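Chapter 4
When the Gripper Catches a Cable

The disassembly cell at Skelircombe had opened 432 desktop computers before its first serious fault. In May, a finger closed on a power lead during a drive removal. The arm kept pulling until the force limit tripped, and the lead tore out of its plug.

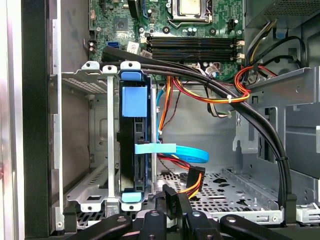

4.1 What the Arm Could Not Tell

Desta Kassa, the technician on shift, pressed the stop and cut power to the cell. The log showed a grip force of 125 newtons. The program had read cable as drive housing.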